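Print this post | E-mail this post

Licensing terms and the automated warehouse: some notes on the Prernetti dispute

Readers who follow the business of automation will be aware that Prernetti and its former distributor, Després, have been in disagreement since the spring over the control software supplied with Prernetti's sorting equipment. I have been asked by several correspondents to set out my understanding of the matter, and I do so in a personal capacity.

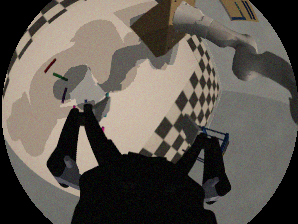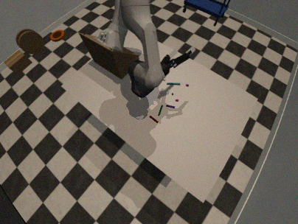 The facts which both parties accept may be stated briefly. Després was appointed to sell and maintain the equipment in a territory that included the Humcombe distribution park. Under the agreement it received a copy of the control software, together with the right to adjust settings on behalf of its customers. When the agreement came to an end, 40 customers remained under maintenance contracts signed with Després and not with Prernetti.

The difficulty lies in what was to happen next. Prernetti takes the view that the right to adjust settings ended with the distribution agreement, and that every customer must now sign a new licence. Després replies that the maintenance contracts were approved by Prernetti at the time, that they run for their full term, and that they cannot be performed without access to the software.

There is a further complaint concerning confidential material. Prernetti alleges that two engineers who left for Skostitz, a smaller competitor, took with them a set of 979 test files prepared for the sorting equipment. Skostitz has denied receiving any such files. It has also pointed out that 588 of them had already been supplied to customers as part of the ordinary installation package, without any marking to show that they were confidential. I have not seen the files and can offer no opinion on their contents.

Kirsten Tremblay, whose commentary on supply contracts I have recommended before, has written that the case will depend on a single clause dealing with the period after termination. I am inclined to agree with her on the maintenance contracts. I am less certain that the clause assists Prernetti against Skostitz, which was never a party to the agreement and is not bound by its terms.

For operators at Humcombe, the practical position is uncomfortable. Those who sign the new licence will pay twice for a period of about seven months. Those who decline may find that updates are withheld. My own suggestion would be to write to both companies, to request a written statement of the support that each is prepared to give, and to keep copies of all replies. Operators should also check whether their insurance requires the software to be kept at the current version.

A preliminary hearing is expected in November. It will deal only with access to the software, and the complaint against Skostitz will be heard separately. I shall publish a further note once the directions are available.

Contact | Copyright the author, all rights reserved | Back to top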